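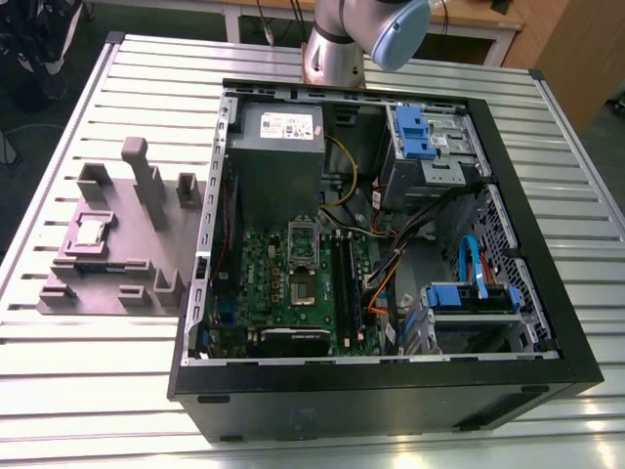 Kinesthetic teaching and teleoperation differ in where the operator's hands are, and that one difference decides most of what ends up in the recorded data. In kinesthetic teaching the operator holds the arm and moves it through the task while the joints are in a compliant mode. In teleoperation the operator moves an input device and the arm follows. The assembly cell used in this unit has an open desktop tower lying on its side on a slatted aluminum table, with a flat fixture plate next to it that carries the part holders. The arm comes in from the far edge of the case. A person guiding it by hand has to reach across the rim of the chassis, and the hand and forearm then block the view of the memory slots for much of the motion. The teleoperated version leaves the view clear but gives up direct feel.

Unit 4: Demonstration for contact-rich assembly
Course notes, N. Bakalis
Read before the lab session. Assumes Unit 3 (impedance control).

4.1 What is recorded

A demonstration is a time series. For each sample we store joint positions, joint velocities, estimated external torque, gripper opening and the camera image. The operator's command is stored as a separate channel when there is one. In kinesthetic teaching there is no command channel, and the measured motion at the next sample is used in its place. This is acceptable in free space. In contact it is not, as the measured position of a part pressed against a surface says nothing about how hard it is being pressed. Use the torque estimate, or record in teleoperation.

A torque estimate taken during hand guiding includes the operator's own push. It cannot be separated from the contact force unless there is a force sensor between the point where the operator holds the arm and the tool.

4.2 Frames

Record three frames for every session: robot base, fixture plate and chassis. The plate lies directly on the table ribs and can slide. The chassis can also move. Store part pickup motions relative to the plate and insertion motions relative to the chassis. A trajectory stored only in the base frame becomes useless once either one has been moved.

4.3 Segmenting the task

Divide each demonstration at changes of contact state. For a memory module:

Approach to holder. Free motion.
Grasp. Contact with part.
Transfer over the chassis rim. Free motion, with clearance limits set by the rim and by the cables crossing the interior.
Alignment with the slot. Light contact.
Insertion. High force along one axis, compliant along the others.
Release and retreat.

Mark the boundaries during recording with the foot pedal. Marks added afterward from video tend to fall late, particularly between alignment and insertion.

Cables deserve separate treatment. They are flexible and do not return to the same shape between trials. Do not average trajectories that pass above a cable on one side with trajectories that pass on the other. Cluster them first.

4.4 Choice of method

Hand guiding suits the approach and transfer segments, where accuracy needs are low and an operator can produce a smooth path with little training. Teleoperation suits alignment and insertion. Mixed recording is allowed in the lab, provided that the method is written into the header of each segment.

Latency in the teleoperation link shows up as overshoot at first contact. Reduce the motion scale before lowering the part into the slot. The Trotilier input device has a scale switch on the handle; the older Coutinho unit sets it in software, and the change takes effect only when the clutch is released.

4.5 Lab procedure

Work in Room 2306. Load the Nuson recorder, check that the buffer is set to 3000 samples per segment, and zero the torque estimate with the gripper empty. Record the fixture and chassis frames. Discard any demonstration in which the plate shifted, and record the frames again before continuing.

Submit the segment files and a one-page note stating which method was used for each segment and where the insertion force peaked.

Reading: Zirnenham lab manual, chapter 3.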